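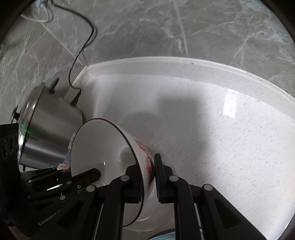

Figure 2. Tray and cable on a marble countertop.

4. Telling it again: what happens to a story on the second night

4.1 Setting and method

The Kernedora evenings are held in a former ticket hall in Ernley, and they follow one rule that made them irresistible to us as a research site. Anyone who tells a story on the first night must come back a week later and hear someone else tell it. The second teller gets no script and no recording, only what they remember. We attended 7 pairs of evenings, transcribed every telling, and spoke with tellers and listeners afterward. The transcripts come to 517 pages, and we still find new things each time we open them!

Earlier work on retelling has mostly looked at what gets lost. That makes sense in a lab, where a short text is passed along a chain of strangers and the errors can be scored. In a room full of people who know each other, loss is only a small part of what goes on. We wanted to know what the second teller adds, and how the first teller feels about hearing it.

4.2 Borrowed detail

The most striking pattern in the transcripts is what we call borrowed detail. A second teller fills a gap with something from their own life, usually small and physical, and the audience takes it as part of the original. Idun Solheim told a story about missing the last ferry home as a teenager. In her version there was no weather at all. Angus Gilchrist, retelling it, gave the dock a hard sideways rain and a dog tied to the railing. When we asked listeners which parts of the story they remembered best, the dog came up again and again, and several of them were sure Solheim had mentioned it first.

Solheim herself was delighted. "I can see that dog now," she told us. "I have started putting him in." She did so when she told the story again in August, and she gave him a name. We find this wonderful, and also a real puzzle for anyone who wants to say where a story comes from.

4.3 When the teller objects

Some first tellers were far less comfortable. Afroza Hettiarachchi's story concerned a quarrel with her brother over the sale of a house. The retelling kept nearly every event in order, yet it moved the apology from the end to the middle, so that the quarrel seemed to go on after it. She described this as being "put back in the argument." Nothing false had been said about her, and the words were often her own. What had changed was where the story let her stand when it stopped.

We read her case next to that of Femi Shehu, whose comic account of a failed job interview at Farkeo was retold as something close to tragedy. Shehu laughed all the way through. Asked about it later, he said he had been waiting years for someone to notice that it was sad.

4.4 The role of the room

Listeners matter here more than we expected. Gualtiero Ferraro, who hosts the evenings, never corrects a retelling, but the regulars do. They murmur, they supply a missing name, and once they stopped a teller altogether until she had gone back and included the aunt. These interruptions cluster around people, very rarely around places or dates. A wrong street passes in silence, while a missing relative does not. We return to this in Section 5, where we compare the Ernley material with the written exchanges collected in the Ríos archive.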